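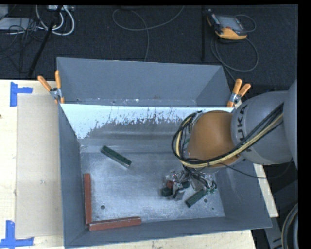 A Second Life for Old Glass

The lens on Elsa Forsberg's camera is older than she is. It was made for a film camera that stopped being sold decades ago, and it sat in a drawer in Clorkham until a cousin cleared out the house and mailed her the contents. It had haze on the rear element and a focus ring so stiff she needed both hands to turn it. She now shoots most of her paid work with it.

Forsberg makes short documentaries, mainly for museums and small manufacturers. For years she rented modern cinema lenses by the day. They were sharp and reliable, and she has nothing bad to say about them. But the rental bills added up, and on smaller jobs the lens cost more than she paid herself. In September she decided to find out whether a set of old still-photo primes could do the work.

The short answer is that they can, with some preparation. Still lenses were built for people who take one picture at a time. The focus ring often turns less than half a circle from close to far, so a small slip of the hand throws a face out of focus. The aperture ring clicks from stop to stop, and those clicks show up in the footage as jumps in brightness. Front diameters differ from one lens to the next, which means changing filters and matte box rings on every swap.

Forsberg sent her first three lenses to Herrera, a two-person repair shop that does cinema conversions. The shop cleaned the glass, replaced the grease, removed the click mechanism and fitted a geared ring to each barrel. The work came to $749 for the set. It took 11 weeks, longer than she had planned for, and she had to rent for one job in the meantime.

The gears do not change how far the ring turns. Forsberg gets around that with a follow focus that has a reduction drive, so her hand moves farther than the lens does. She marks distances on a strip of white tape and peels it off at the end of the day.

Adapters were the other problem. Her first one was a cheap ring with a little play in it, and the picture shifted sideways each time she pulled focus. It also let the lens focus slightly past infinity, so none of the engraved distances were right. She replaced it with a heavier model from Flerkik that is held to the camera plate with a support bracket. The play is gone, and the distance scale now agrees with her tape measure closely enough to trust.

Then there is the look. Older coatings do less to control flare, and a window behind the subject can wash out the shadows across the whole picture. Forsberg likes this in interviews, where it softens skin and takes some of the hard edge off a digital sensor. She likes it less for product shots. Her 135 millimeter is the worst of the three — beautiful at f/4, but wide open it puts a purple fringe on anything shiny. For metal and glassware she still rents.

Color matching takes time too. The three lenses came from different years, and one is noticeably warmer than the others. She shoots a gray card after every lens change and corrects it in the edit. On a two-day job she sets aside an extra hour for this.

Her advice to anyone starting out is to buy one lens and use it for a month before buying another. Hold it up to a small flashlight and look through it from both ends. Fine dust does no harm. Haze can often be cleaned, but fungus that has etched the glass can't be, and a seller's photos rarely show the difference. Turn the focus ring through its full range and feel for dry spots. Check that the aperture blades are free of oil and close evenly.

Forsberg recently finished a film about the boatyard at Pesau, shot over 10 days with the converted set. The 50 millimeter stayed on the camera for most of it. She is looking for a wide lens next, something near 24, and has already sent two back.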